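## Oiling a butcher-block tabletop

Use this procedure for unfinished or previously oiled planks. Tops with varnish or another film finish must be stripped first.

**Materials**

- Food-grade mineral oil
- Sandpaper, 120 and 220 grit
- Lint-free cotton rags
- Plastic scraper

**Procedure**

1. Clear the area to be treated. Lift objects straight up; dragging them leaves scratches across the grain.
2. Scrape off residue, then wipe with a damp rag. Let the surface dry for 4 hours.
3. Sand along the planks with 120 grit, then 220. Do not sand across the joints.
4. Remove all dust with a dry rag.
5. Apply a thin, even coat of oil. Wait 20 minutes and wipe off the excess.
6. Repeat step 5 the next day. Dry tops may take up to 5 coats.

Lay used rags flat outdoors to dry before disposal.

**Checking the surface**

Look at the top in daylight from a low angle. Dull patches need another coat. Sticky patches have too much oil and should be rubbed down with a clean rag. 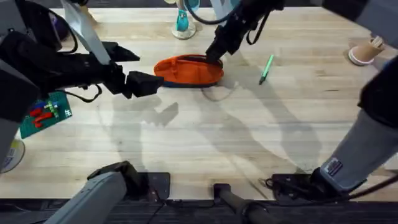
*Light butcher-block top with long planks; the orange piece sits directly on the wood.*

Re-oil in June and again in winter, or whenever a drop of water no longer beads.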